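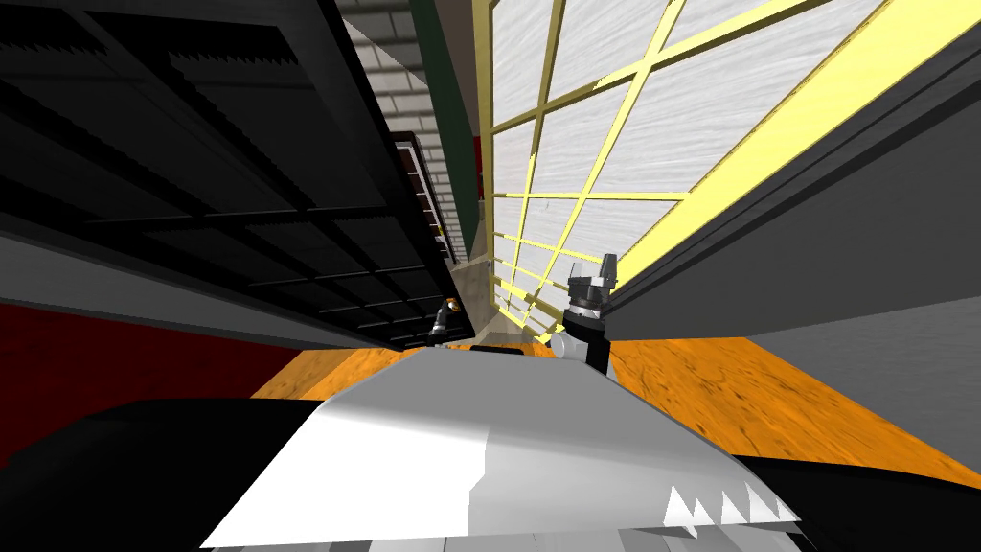 Can a robot tidy the shop yet?

Questions we get at Prodholm, answered by Reto Hollenstein

Is the room real?
No, it is a simulation. The shelving, the wood floor and the big yellow window are all computer-rendered. Our two-arm setup, Wukis, practices there before it gets time in the Biltville shop.

What can it do now?
In the shop it picks up single items from a clear floor and puts them on a low shelf. It handles 21 kinds of item. Anything soft, such as a rag or a glove, still goes wrong often.

How fast is it?
Slow. A person clears the same floor in 2 minutes and Wukis needs most of an hour.

How much practice does a new chore take?
We plan on 200 simulated runs, then start over in the real room with a person at the stop button.

Will it sweep or wash dishes?
No. Sweeping tests start in January. We have no plans for dishes.

Can I buy one?
Not yet. Shops can ask for a visit through Soler, our service partner.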